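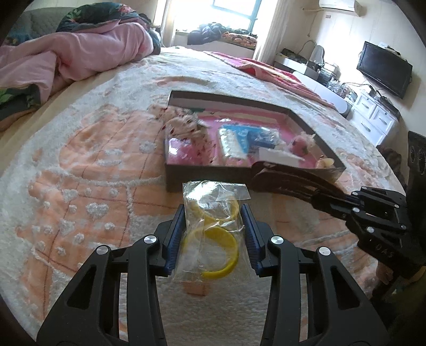

Come sort small things with us!

Fladus is looking for eight people who like putting little things in order. You know who you are. You have a box somewhere for bracelets, another for stationery, and a third for the plush toys you said you'd give away back in May. We want to meet you, and we want to come and see how you do it at home.

The project is called Istimum, and it's all about how people tidy keepsakes and small personal items in the place where they sleep. Kitchens and closets get plenty of attention already. We're much more curious about the bed as a work surface, the spot where everything gets tipped out, looked at, bagged up and put into a tray or a lined box (or back where it came from, we've seen plenty of that too).

What you'd be doing

Each person takes part in six sessions of 60 minutes, spread over a month. You pick the items and we bring extra containers: open cardboard trays, clear plastic bags in several sizes, blank cards for labels. You sort, pack and arrange things the way you normally would, and you tell us a little about your choices as you go. Why does the yellow bracelet get its own bag? Does a toy go at the end of the tray or in the middle? We love these questions and could talk about them all day.

Please don't clean up before we come. Bunched-up comforters, extra blankets and cushions piled in the corner are all fine – a real bed is what we're after. You don't need to make it look like a hotel.

Who we're looking for

You're 18 or older and live in Torkon or Tanasarn.
You have a bed, twin size or larger, with room to stand on at least one side.
You own a mix of small things you're happy to handle in front of us: jewelry, plush toys, cards, packaged gifts, hair ties, souvenirs.
You're comfortable talking while your hands are busy.

You don't need any training. Some of our favorite sessions so far have been with people who told us up front that they're terrible at this! Collectors are very welcome, and so are parents who do most of their sorting after bedtime. If you share a room, please check with the other person first.

What you get

We pay $135 per session, sent within a week of each visit. You keep the trays, bags and cards, plus anything left over from the label kit. At the end you'll get a short write-up of your own sorting habits, and past participants have had a lot of fun comparing theirs with a sister or roommate.

Dates and how to apply

Sessions start in September 2025, with daytime and early evening slots. Tell us which you prefer and we'll do our best.

To apply, use the contact form on the Fladus site and choose Istimum from the menu. Write a few lines about one small thing you own that never seems to have a proper place, and where it lives right now. No photos needed at this stage. We read every message and answer all of them, including the ones we can't fit in this time – those go on the list for the next group if you'd like.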